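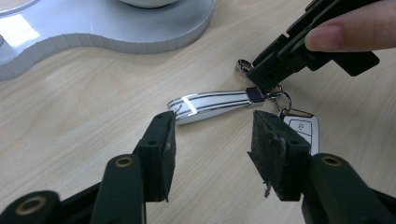
Sarmīte Siliņa writes that she had oiled her table twice a year and still found rings under the glasses, and that after one winter with the Olto finish she has stopped keeping coasters in every room. She asks whether the same product may be used on a bench that stands near a radiator. It may, provided the bench is at room temperature when the finish is applied and the radiator is turned off until the following day.

Reading time: 2 minutes

Olto Hardwax Finish for Indoor Tables

Olto is a clear, low-sheen finish for indoor wooden furniture in daily use. It is supplied by Arkix for dining tables, desks, counters and benches. The finish enters the surface of the wood and leaves a thin protective layer, so the grain remains visible and can still be felt under the hand. It is not intended for floors, outdoor furniture or chopping boards.

Available versions

Olto Clear warms the color of most woods slightly. It is the standard choice for oak, walnut and cherry.

Olto Pale contains a small amount of white pigment and limits the yellowing that oil tends to cause in ash, birch and maple. The can must be stirred to the bottom before use and again during the work, or the pigment will settle and the color will be uneven.

Both versions may be tinted with Paju color concentrate. Tinted finish should be used for the first coat only.

Preparation

The surface must be bare, dry and free of wax, varnish and silicone polish. Sand in the direction of the grain, finishing with a fine paper, and remove all dust with a vacuum cleaner and a clean cloth. Sanding too finely closes the surface and reduces the amount of finish the wood can take in. Always test the product on the underside of the table first.

Application

Apply a thin coat with a lint-free cloth or a short-haired brush. Leave for 5 minutes, then wipe off everything that has not been absorbed. No wet patches should remain. Allow 8 hours before the second coat and apply it in the same way. Two coats are enough for most tables. End grain may need a third.

The table may be used with care the next day. Full hardness is reached after around two weeks, and during this period the surface should not be covered with a cloth or washed with water.

Oily cloths can catch fire without a flame. Soak them in water immediately after use and store them in a closed metal container until they can be disposed of.

Care and repair

Wipe the table with a well-wrung cloth and a mild soap. Ammonia, scouring powder and microfiber pads will dull the finish. Dry areas can be refreshed with a very small amount of Olto, rubbed in and wiped off at once. Scratches and rings may be sanded locally and recoated without treating the whole top, although a tinted surface may show the repair.

Ordering

Olto Clear is listed under catalog number 276. Olto Pale is ordered under the same number with the letter P added. Sample cans are available for both versions. Opened cans cannot be returned. Orders for the Rillirska showroom are prepared for collection from 2 p.m., and the showroom is closed throughout February for stocktaking.

A safety data sheet is supplied with each order and should be kept with the product.

Contact Arkix Customer Service | © Arkix. All rights reserved. | Back to top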